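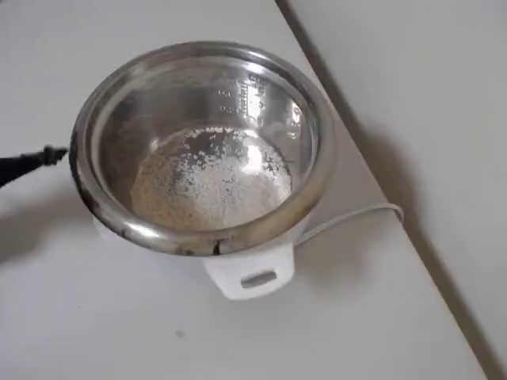 4. Measuring the rice

Put the rice in the inner pot. The steel wall has a scale under the word CUP. Don't trust it for dry rice; it is meant for water.

Note: Drinden calls 200 ml a cup. Your kitchen cup is probably bigger.

5. Checking the pot

Wipe the empty pot and seat it flat. Marks on the rim are supposedly harmless.

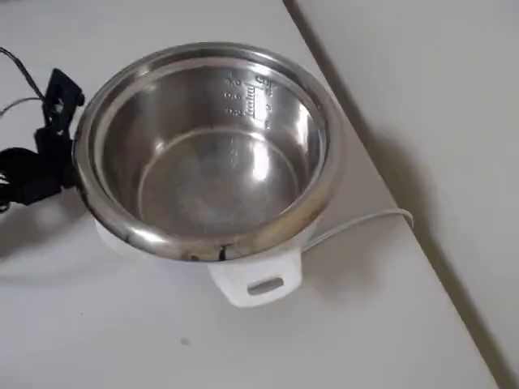

Carholm writes that the tick marks always gave mushy rice, and that a little less water fixed it.

6. Rinsing

Swirl the rice in cold water.
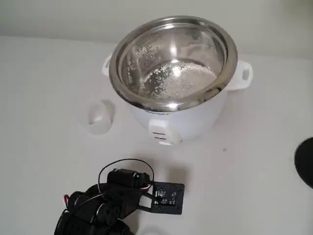

Pour off and repeat, 3 times at most. Claims that more rinsing improves the taste are doubtful.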